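Kila Screen Workshop
Progress report to the Mousavi Fund, second period
Prepared by Niloufar Ghasemi, course coordinator

Dear members of the Fund,

With this report I inform you about the work done in our evening film course between October and the end of February. The first report described how we chose the students and how we found our rooms. I will not repeat this, except where something has changed.

1. Teaching

The course has 17 students at present. In the first period we taught everybody together. Since October we teach in two groups, one for directing and editing, one for camera and sound. The groups meet again for the screening evening, where we watch a film and then discuss it scene by scene. Several students told us that the screening evening is the part they would miss most, and we have made it longer by half an hour.

The camera and sound group is now able to prepare a small set without the teacher. They know how to place a lamp, how to record the silence of a room, and how to write a camera report that the editor can read. The last point took more time than I had planned. Students like to shoot and they do not like to write down what they have shot, and we lost almost a whole evening in November looking for one sound file which had no name.

The directing group has worked mainly on short scenes with two actors. Parviz Babaei teaches this group. He asks the students to rehearse each scene before they think about the camera, and in the beginning there was some resistance to this. By January it was accepted and the rehearsals are more calm than before.

Two students left the course, one to take a job in another city and one for family reasons. Both places were offered to people on the waiting list and both were taken.

2. The short films

In the application we promised that every student will take part in one finished short film. The scripts are all complete. The shooting is complete for most of them, and the editing has started. I expect the last shooting days in April. This is later than we wrote in the plan, where we said March. The reason is the weather for one film, which takes place fully outdoors, and an actor's illness for another.

The longest of the films has the working title "Brosero". It is the story of two sisters who sell their father's cinema. The first cut was too long and the students agreed to remove the opening part completely. It was a hard discussion, but I believe the film has become better by it.

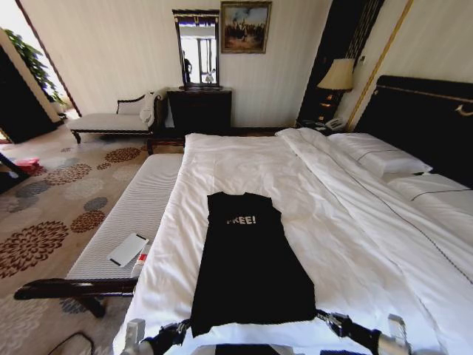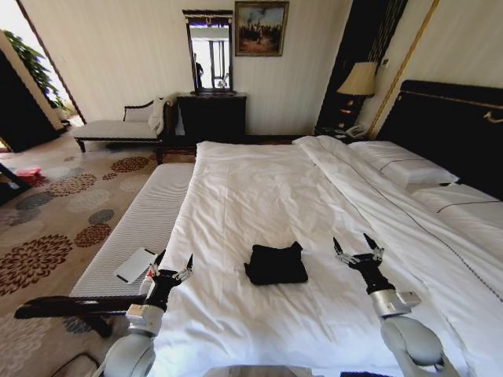
Parviz Babaei would like the Fund to know that he does not fully agree with me about the delay. In his opinion the plan was too tight from the first day, and weather and illness only made it visible. He writes: "We gave the students three weeks to write and they needed six. If we repeat the course, please put the time in the writing, and then the shooting will be shorter." I have left his words as he sent them, and I think there is truth in them. For the next plan we will sit together before the dates are fixed.

3. Money

From the grant we received 4,000 for this period. Of this, 1,817 is spent. The largest part went for the rental of sound equipment and for the fees of the guest teachers. The remaining sum is kept for the editing, the color correction and the final screening. We did not need the money for transport so far, as most locations could be reached on foot or by tram. With your agreement I would like to move this line to the editing, where one more license for the software is necessary. Please tell me if a separate letter is required for this change.

The receipts are sorted by month and can be sent at any time.

4. Partners

Rirneo, the small cinema near the school, has offered us its hall for the final screening. We pay only for the projectionist. The manager asked to receive the finished films one week before the evening so that the sound can be tested in the hall, and I promised this.

We also had a conversation with a film school about visits to their classes. They were friendly, but they cannot receive our students during the exam time. We will write to them again in May. Some of our students wish to apply to a full-time program after this course, and for them a visit would be useful. Until then, Parviz helps them with the portfolio in the hour before class.

5. Next steps

March: editing of the finished material, second cut of "Brosero".
April: last shooting days, start of sound mixing.
May: color correction, subtitles, contact with the film school.
June: final screening and final report.

I have one open question to you. In the agreement it is written that the films must carry the name of the Fund in the end titles, but the size and the wording are not given. Please send us the text you prefer before the end of April.

With kind regards,
Niloufar Ghasemi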